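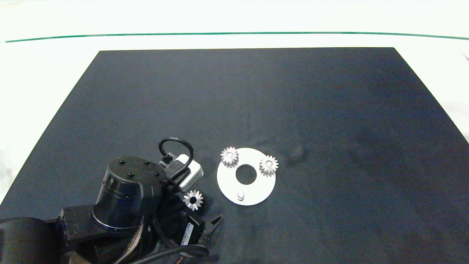 Figure 3. The gear task, seen from the head camera. Two gears are on the plate; the third is at the gripper, and one peg is still free.

Home Browse Issues For Authors About
Search this journal Advanced search

4. The Gear Task

4.1 Why gears

The second half of the course is built on a single job: put three small spur gears on a round white plate so that each one sits on its own peg. Students see the parts in the first lab session and tend to ask whether there is a harder version. By the third session the question has stopped coming up.

We chose gears after a poor year with blocks. Stacking blocks is a fine first exercise, but a block will forgive almost anything, and a team can earn a good score with an arm that is badly calibrated and a policy that has learned very little. A gear with a small bore has higher standards. If the gripper comes down slightly to one side, the gear rests on top of the peg at a tilt and stays there, looking nearly right. Most of the arguments in our grading meetings have concerned the word "nearly."

The plate, which the students call the Dustberg after the team that drew the first one, has a large hole in the middle. The hole plays no part in the task. It was put in to save printing time and has since swallowed a good deal of student effort, as several early policies took it for a very generous bore and tried to deliver gears to it. We considered filling it in and decided that it was teaching something.

4.2 Setup and rules

Each team works at a white table with a dark mat laid over most of it. The mat keeps glare down and makes the plate easy to find in the image. It does nothing of the kind for the arm, which is black, and a team that relies on seeing its own gripper against the mat soon learns to rely on the wrist camera instead. The mat also creases. We asked teams to flatten it before each run, and they did so with an enthusiasm that faded through the term.

Teams had two views to work with, one from the head camera and one from the wrist. Figure 3 is from the head view and shows the point in the job where most of the trouble starts. With two gears on, the free peg is short and white on a white plate, and the main clue to where it stands is the small shadow it throws. One team, Velton, trained with the room lights on and was tested on a bright afternoon with the blinds up. Their policy went looking for the shadow where it had always been. It put the gear down there with great confidence, on bare plate.

A run begins with the plate anywhere on the mat within reach of the arm and with the gears beside it. Students may not touch the table once the run has started. A gear counts as placed when it sits flat on its peg with the gripper clear of it. The gears may be placed in any order. A run ends when all three are placed, when time is called, or when the team's designated worrier presses the stop button. That last role was informal in our first year and is now written into the handout.

4.3 Collecting demonstrations

Sixteen students took the course in the year reported here, working in small teams. Each team recorded its own demonstrations by driving the arm by hand, and all recordings went into a shared pool that any team could train on. We had set a target of 2,000 for the term. The pool closed at 3,477, a figure we would like to credit to good teaching. A large share of it arrived in the last stretch before the deadline, much of it after midnight, and can be recognized by its style.

Style turned out to matter. Students who recorded early in the term moved slowly, paused above the peg, and came straight down. Students who had done the job a few hundred times had stopped pausing, and slid the gear in from the side with a small wiggle that worked well for them and was almost impossible for a policy to copy. The Hutapea team trained on the whole pool and produced an arm that paused like a beginner and then wiggled like an expert, usually in that order and usually above the wrong spot. When they dropped the late recordings, their policy improved. They reported this to the class with some tact, having made many of the late recordings themselves.

We had planned a short lecture on data quality for that week and gave it anyway. It was not needed.

4.4 What went wrong, and how often we heard about it

Teams kept a written log of failures, and we read all of them. The entries fall into a few kinds. Tilted gears come first by a wide margin. Next are gears knocked off by the arm while it was placing a later one, a problem that depends a great deal on order: two gears near the rim leave little room for the fingers to open beside them. Teams that thought about order before training had an easier time than teams that discovered it in July, during the make-up session.

Cables form a category of their own. The arm carries a loop of cable at the wrist and more below, and every team at some point wrote a paragraph blaming the policy for a fault that was later traced to a cable. The reverse also occurred. Akton, the most careful of the teams, spent two sessions rerouting and taping before accepting that the cable was innocent and that a sign was flipped in their code. Their log for those two sessions is the best written in the set, and we now hand it out, with permission, as assigned reading.

We did not grade on success alone. Half of the mark came from the log and from a team's ability to say, before pressing start, how the run was likely to fail. Some teams became very good at this. A few could predict the failure down to the gear and still could not prevent it, and they received high marks and were not entirely happy about them. Scores for the runs themselves are taken up in Section 5.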